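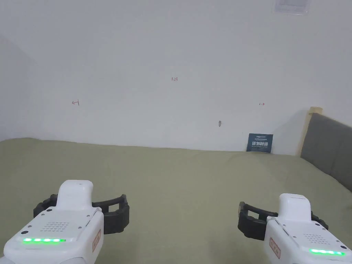 Both grippers over the green sheet, jaws open, before a bed-making run.

Subject: Re: hand-held demos vs. teleop for bedding

On Mar 14, 2023, Vusumuzi Steyn wrote:
> We're still driving the arms remotely for everything at Feststead, and
> the sheets are killing us. 28 usable demos in two days. Is anyone on
> the list doing bedding with the hand-held grippers? How many takes do
> you throw away?

Hi Vusumuzi, hi all,

Yes, us! We gave up on teleop for sheets in January and I don't miss it one bit. With the hand-held pair you just lean over the bed and do the job, and you can feel when the fabric is about to slip (the remote rig never gave me that, I was always pinching air or dragging the whole mattress cover along).

Numbers so far: 1405 takes recorded, 172 thrown out. Most of the bad ones are my fault - I pull the corner too fast and the tracking loses one side. Second biggest group is people starting with the jaws half closed. We now begin every take with both jaws wide open over the middle of the bed, hold still for 2 seconds, then go. Check that both light strips are green before you count yourself in.

The plain white wall was a worry for tracking. Guzmán thinks small marks on it are enough, I'm less sure, and I'd love to hear from the Stukudlow people on that one.

One more thing, do wrinkle it differently every time. Our first batch all began from a nearly smooth sheet and the policy was hopeless with a real mess.

What's your sheet made of, by the way? And are you doing the fitted corners or only the top sheet? I can send you our take checklist from Bresari if that's any use, it's a page and a half and somewhat out of date.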